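A tree does not grow all over at once. It gets taller at the tips of its branches, and it gets fatter just under its bark. Everything in the middle of the trunk has stopped growing. This page follows a tree from the wood to the table, and explains where the lines on a tabletop come from.

## Inside a trunk

If you cut straight across a trunk you find several layers.

- **Bark** is the outside. It keeps out rain, insects and frost.
- **Inner bark** carries sugar from the leaves down to the rest of the tree.
- **Cambium** is a very thin layer where new wood is made. It is thinner than a sheet of card.
- **Sapwood** carries water up from the roots. It is usually pale.
- **Heartwood** is old sapwood that no longer carries water. It is often darker and harder.

Wood is made of tiny tubes and fibres, much too narrow to see properly without a magnifying glass. Most of them run up and down the trunk, like a big bundle of drinking straws. The direction they run in is called the **grain**.

You can split a log quite easily along the grain with an axe. Chopping across it is much harder work, as you have to cut through all the fibres.

## Rings

In spring a tree grows quickly and makes wide tubes with thin walls. This wood is usually lighter in colour. In summer growth slows down and the new wood is denser and darker. In winter, in places like Britain, the tree stops. One light band and one dark band together make one year.

Count the dark bands from the middle to the bark and you have the age of that part of the trunk. An oak that came down in a storm at Ekent Wood had 216 of them. A larch a few steps away had 74, although it was nearly as tall.

Wide rings mean good years, with plenty of rain and light. Narrow rings can mean drought, cold, or a bigger tree next door taking the sunshine. Trees in hot, wet rainforests may grow all year round, and some of them have no clear rings at all.

## Why a plank has stripes

A plank is cut along the trunk, so you don't see the rings as circles. You see them from the side, as long lines. Think of a stick of rock from the seaside. Slice across it and you can read the letters. Slice it lengthways and the letters turn into stripes.

On a tabletop the lines usually run the long way, from one end to the other. Planks are strongest in that direction and there is less joining to do.

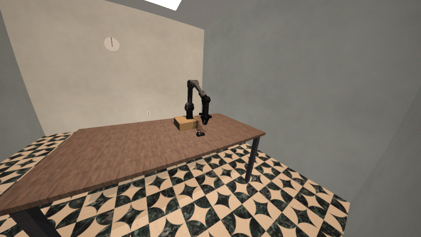 The pattern also depends on how the saw went through the log. There are two main ways.

**Plain sawn.** The log is cut into slices, one after another, like a loaf of bread turned on its side. The planks from the outer part of the log have arches and pointed loops on them, which woodworkers call cathedrals. This way wastes very little wood.

**Quarter sawn.** The log is cut into four long wedges first, and each wedge is cut into planks. The lines come out straight and close together. It takes longer and costs more, but the planks stay flatter.

Knots are the round or oval dark spots. A knot is the place where a branch joined the trunk. The grain has to bend to get past it, so the lines curve on both sides, the way a stream curves past a stone.

## Drying

A log that has just been cut is full of water. If you made a table from it straight away, the wood would shrink as it dried and the joints would come loose. The top might twist too.

So the planks are stacked with thin strips of wood between them to let the air through. An old rule says to wait one year for every 25 millimetres of thickness. A plank 100 millimetres thick would need four years.

Most sawmills don't wait that long. They use a kiln, a kind of large, gentle oven, and the job takes weeks. The mill at Tallitz has a kiln that holds 3420 planks. Osvaldo Marras looks after it. He tests the planks with a small meter that has two pins on it - he pushes the pins into the wood and reads the number.

Dry wood still moves a little. It swells in damp weather and shrinks when the heating is on. It does this across the grain and hardly at all along it. You may have a door at home that sticks in winter for this reason.

## Putting the top together

Few trees are wide enough to make a tabletop from one plank. Several planks are glued side by side, held in clamps overnight and then planed flat.

Corrado Fiore makes tables in a workshop at Sikby. Before he glues anything he lays the planks on the floor and swaps them about until the lines look right next to each other. He says this part can take a whole morning. After gluing he sands the top, always along the grain. Sanding across it leaves scratches that show up badly later.

Last comes the finish. Oil soaks in and makes the colour deeper. Varnish sits on top as a hard, clear skin. Stain changes the colour, so a pale wood can be made brown.

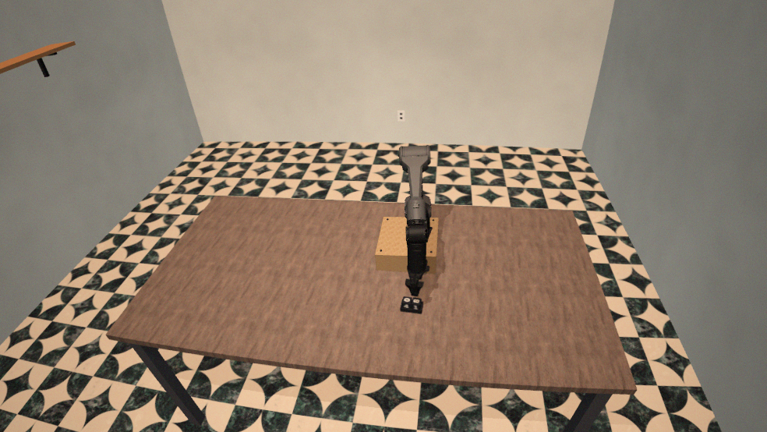

## Try it yourself: a grain rubbing

You need a piece of rough wood, thin white paper and a wax crayon with the wrapper taken off.

1. Brush any dust off the wood.
2. Lay the paper on top and ask someone to hold the corners.
3. Rub with the side of the crayon, pressing lightly.
4. Look for lines, loops and knots.
5. Write the name of the wood on the back if you know it.

Old fence boards work well. The soft parts of the rings wear away first, and the hard parts are left standing up as ridges. A smooth, varnished table won't give you much of a rubbing.

## Words to know

**Cambium** - the thin layer where a tree makes new wood.

**Grain** - the direction the fibres run in.

**Kiln** - a heated room for drying planks.

**Plane** - a tool with a blade that shaves wood flat.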